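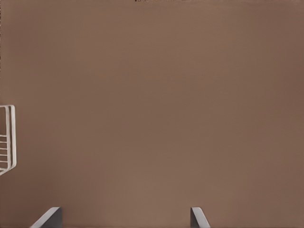

Sim policy looks great on the bowl, falls apart on everything else. Is my eval wrong or is my method wrong?

Posted by tillerhands, September 5, 2019

Hi all, long-time reader, first real post, sorry in advance for the length!

I'm working on a two-arm tabletop setup in simulation (we use Tillex for the rendering and physics) and I'm trying to reproduce the main result from a workshop write-up that came out of the Farnbridge group in January. The short version of their claim is that if you train from demonstrations with the wrist views AND one fixed view of the whole table, you do much better than with either kind by itself. Makes sense to me, and I wanted to see it for myself before building on it.

So my scene is a brown table with a white wire rack in the middle, a teal bowl on the rack, and some small stuff off to one side (orange block, little dark box, green cap-looking thing). I have 2,000 demos, all made by a scripted expert with noise on the start poses. The policy is plain behavior cloning, nothing fancy, and it predicts 8 steps of actions at a time before it looks again.

With both kinds of view, lifting the bowl off the rack works in 9 of my test seeds out of ten, which I was super happy with. Then I drop the table view and go wrist only, and it basically wanders. The arm goes out over the table, sort of hovers, drifts, and times out. Okay, fine, that matches the paper. But then I put the table view back and ask for the orange block, and it wanders there too!! Same demos, same training, and the block is in plenty of them. So now I don't know if I've reproduced anything at all, or if my policy just memorized where the bowl lives.

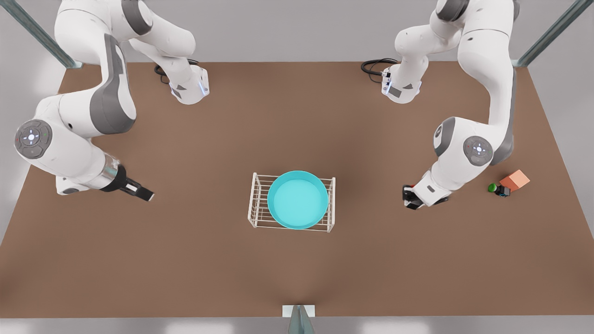
Things I've already checked: the action scaling is the same for both tasks, the gripper open/close command isn't flipped, and the training loss on the block demos goes down nicely (a bit lower than for the bowl, which annoys me more than anything). I shift the rack and bowl a little per seed but I'll admit it's a small shift. The small objects get scattered a lot more.

What would you look at first? And is there a fair way to compare the view setups that doesn't depend on my one lucky object? I have a write-up due and I would love to not put a wrong table in it.

3 replies

mudlark_sim

Your loss number is telling you very little here. Low loss on demos and a bad rollout is the most normal thing in the world with behavior cloning. The expert never gets lost, so the policy never sees what lost looks like, and once it has drifted off over bare table it has no idea which way home is.

I'd bet money on the bowl being memorized. You can find out in an afternoon:

Take the bowl out of the scene completely, leave the rack, run the same policy. If the arm still goes and does a beautiful grasp on thin air above the rack, there you go.

Then put the bowl back and move the rack and bowl together, way further than anything in training. Don't retrain, just watch. I did this on my own setup last winter and was so embarrassed by the first rollout that I closed the laptop and went for a walk.

About the wrist view, think about what it has to work with. If the gripper is off to the side and close to the table, most of what it gets is plain brown. Maybe a bit of the rack if you're lucky. Two very different arm positions can give you nearly the same view, and then the network averages the two actions and you get that hovering thing you're describing. Are you feeding in joint positions too? You didn't say. If you are, that's probably how it memorized the bowl, and if you aren't, I'm not surprised that wrist only is lost.

For the fair comparison: same seeds for every view setup, same spread of positions for every object, and report each object by itself. Please don't average the bowl and the block into one number. I've read too many tables like that.

Burano

had the same problem, more demos fixed it. try changing the table color also

quietgantry

Mostly agree with mudlark_sim, less so with the one above me. More demos with the same tiny rack shift will just give you a more confident version of what you have now. Changing the table color is worth doing at some point, but it tests a different thing (does the policy care about looks) and I wouldn't mix it in while you're still confused about positions. One change at a time or you'll be up all night, ask me how I know.

A few things I'd add.

Check how many pixels the small objects get in the table view after you resize. People forget this one all the time! You look at the full-size render on your monitor and everything is clear as day, and then the network gets a shrunk version where the block is a smudge. The bowl is big and bright so it survives. Save out the exact array that goes into the network and look at that.

Also, log which arm moves. With two arms you can have a policy that picks the wrong one for the block, and from a success rate you'd never know. We had one like this on a project called Mạch where the arm nearest the object just sat there while the other one tried to stretch across the whole table. Took us forever to spot because we were only looking at plots.

On the 8-step chunks: try shorter ones for the block at test time, if your code lets you throw away the tail of the prediction. It's cheap, no retraining. If success jumps, part of your problem is that the policy isn't looking often enough for a small target. If nothing changes, cross it off.

And for the write-up, I would say exactly what you said here. You see the gap between the view setups on the bowl, you don't see the same benefit on the block, and the bowl barely moved during training. That's a perfectly good result to report and I'd rather read it than a clean table. Post the no-bowl rollouts when you have them, I'm curious which arm goes for it.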